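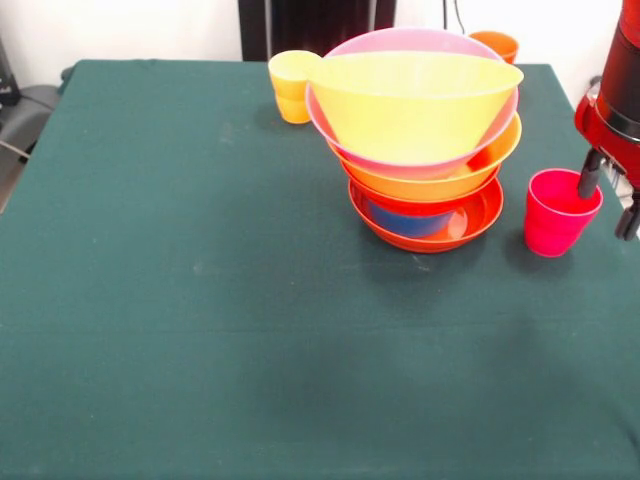
# Color at Home, Handout 3: Why Colors Change Their Neighbors

Plornent Evening School, Room 109
2023-12-15

Welcome back, and thank you for bringing in so many scraps of fabric and wallpaper last time – the box is overflowing, and I'd be glad if everyone would take a few pieces home again. These notes cover what we talked about in the first half of the evening, with a few things I ran out of time for. Read them slowly, with a cup of something, and try the exercises before you decide whether you agree with me.

## Three words we need

You'll remember that we describe any color with three words. **Hue** is the family name: red, yellow, green and so on. **Value** is how light or dark the color is, and it's the one most beginners skip past on their way to the fun part. **Strength** (some books say saturation or chroma) is how pure the color looks, from a brilliant red all the way down to a brownish gray that only just remembers being red.

Most decorating trouble that people call "the wrong color" is really trouble with value or strength. A person buys a blue cushion for a blue sofa, gets it home, and it looks dreadful, and she blames the blue. Very often the cushion is a fine blue that's simply a good deal stronger than everything else in the room, and a duller one from the same shelf would have settled in happily.

## Simultaneous contrast

The term sounds grand, but you've seen it all your life. When two colors sit side by side, each one pushes the other away from itself. A middle gray looks lighter on black and darker on white. The same gray on a strong green will pick up a faint pinkish cast, and on a strong red it leans toward green. The gray hasn't changed at all; your eye is comparing, which is what eyes are for.

The effect is strongest when the two areas touch, when one is much larger than the other, and when the values are close together. Put a thin dark line between them and it weakens noticeably. Stained glass makers have worked with that for centuries, and so do quilters who sew a narrow black sashing between their blocks. 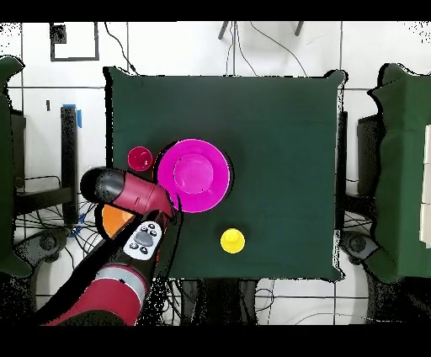
**Why does red look so lively next to green?**
Red and green are close to opposite each other on the color wheel, so each makes the other look stronger than it would alone.

Now, which opposite you get depends on whose wheel you're using, and I promised I'd be clear about this. On the painter's wheel, the one most of us met in school, red sits across from green. On the wheel used for light and screens, green sits across from magenta. Printers have their own habits again. For choosing curtains, any of them will do, and I wouldn't lose sleep over it. The Teixeira workbook has all the wheels laid out on page 126 if you'd like to compare them.

## Backgrounds

A large quiet area lets small strong areas speak up. Dark backgrounds make light and medium colors look brighter, and they also tend to make shapes look a touch bigger, so a pale vase on a dark shelf seems to take up more room than the same vase against a cream wall. If you're fond of a small collection of something, try a darker surface before you go buying more pieces to fill the gap.
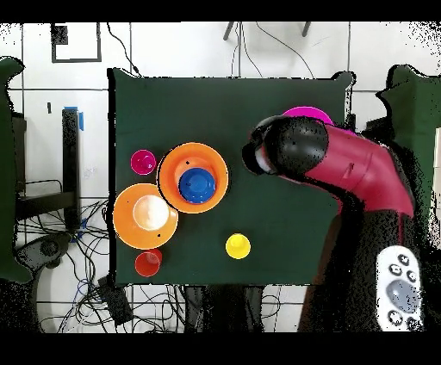
The opposite approach is just as respectable. Against a light background, colors look deeper and their edges look calmer, and a group of rather loud things can live together without too much shouting. I did my own kitchen this way after years of a navy wall I'd grown tired of, and I've never missed it (well, perhaps in February, when everything outside is pale too).

## A word about light

Please don't judge any color under the store's lights alone. A warm bulb flatters reds and yellows and dulls the blues, and north light through a window does very nearly the reverse. Tape your sample to the wall, look at it in the morning and again after dark, and leave it up for a few days. 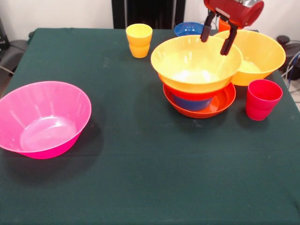 *Fig. A bright pink bowl on dark green cloth.*

## To try before next time

1. Cut two squares from the same gray paper. Lay one on the strongest color you own and the other on its opposite. Look for 30 seconds, then describe each gray in writing.
2. Find a color at home that bothers you. Decide whether the trouble is hue, value or strength.
3. Squint at your living room until the hues blur, and sketch only the lights and darks. Rough is fine!

Those of you using the Andau paper pack will find the grays at the back. The Zukitz pack doesn't include any, so take a sheet from my desk on your way out. Bring your squares with you and we'll pin them up together at the start.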